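Thread on belt tracking for short flat-belt conveyors, written up after we moved the Demum line to a new floor in January. Mostly notes to my future self.

1/ A belt drifts toward the side it reaches first. If the rollers are out of parallel, the belt walks to the end where the center distance is shorter. Check the rollers before touching any adjuster.

2/ Check the frame before the rollers. Ours had been releveled lengthwise and left twisted across the width. You can tune a twisted frame for one speed and load, and it will drift again at any other.

3/ Measure diagonals, corner to corner. We accept 2 mm of difference. The Tratel unit was out by 5 mm, and the cure was loosening the cross members, squaring, and retightening in sequence.

4/ Adjust the tail end first. A quarter turn on one side only, then let the belt run several full circuits. Most bad tracking jobs I get called to are two people correcting each other's last turn.

5/ Tension is a separate setting. Extra tension will hide a tracking fault for a while and take it out of the bearings later. Mark two lines on the slack belt, tension, and read the stretch between them.

6/ Crowned rollers center a belt only if it can flex across its width. Stiff two-ply belts mostly ignore the crown.

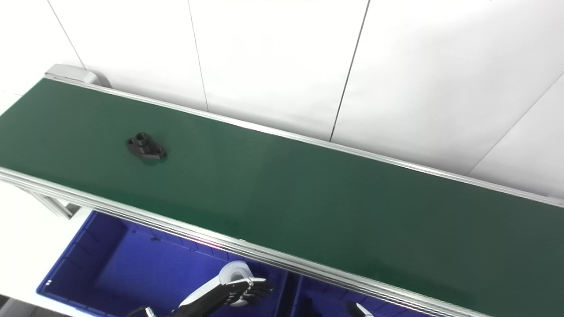
Posted by Felicja Kwiatkowski · May 30, 2023

7/ Track the belt empty, then repeat with product on it. Small parts make little difference. Side loading from a diverter or a plow makes a lot.

8/ Splice check: lay a square across the joint. A crooked splice shows up as a sideways jump once per circuit. No adjuster will remove it, so recut it.

9/ Log the final adjuster positions. Wenjie Pan's 2022 sheet for the Sadowski line saved us about 5 hours on this move. End of thread.

Last updated: 2 hours ago

More from this author
Reading bearing noise on the Rilico drives
Lagging a drive pulley in place
Gearmotor swap, line 588
Which belt cleaner for fine chips?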